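I finally caught the thing that has been eating my evenings since the start of August, and I'm so happy about it that you all have to hear the whole story!

The short version: our arm (we call the setup Koval) kept dropping into protective stop in the middle of a perfectly boring move. Same program, same speed, a part that weighs next to nothing. Out of 356 cycles it would stop on a handful, then behave for an hour, then stop twice in a row. The log gave me error 136, "joint torque deviation," and nothing else.
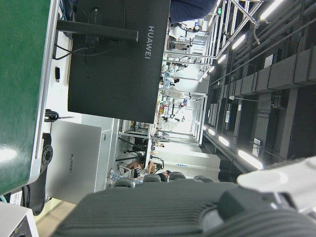

Was the arm hitting something?

It never touched a thing. The wrist cable was too short by a couple of fingers' width, and in one particular pose it pulled tight and dragged on joint five. The controller felt that drag, decided it had met an obstacle, and did exactly what it should.

I went down so many wrong roads first. I swapped the payload settings. I re-ran the zeroing routine from Zirico, twice. I even raised the collision threshold from 200 to 288 for one afternoon, and Barbara Górecki, bless her, walked over and made me put it back before I ran another cycle. She was right! With the higher number the stops went away, and the cable kept getting yanked. I found a nick in the jacket later, right where it enters the clamp, and I don't like to think how long I'd have gone on happily chewing through it.

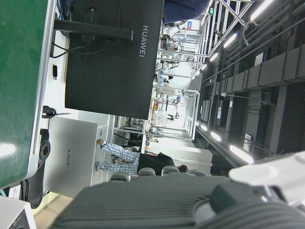

My other mistake was treating a protective stop as a nuisance. When it trips ten times in a morning you start clearing it without looking up, and that's a rotten habit in a room like ours, where the desk with the laptop and the monitor is right by the arm and somebody can be standing just past it. So now I have a rule: every stop gets written down with the joint angles before anyone presses resume. That's how I found the bad pose, by the way. Every single stop was at the same wrist rotation, give or take a degree.

The new cable is longer, with a proper loop at the elbow and a Bruseck clamp (lovely little thing, one screw). It's been running since lunch with no stops at all. Next up is the gripper calibration, and I already have opinions.

Contact | © Drindance Notes | Back to top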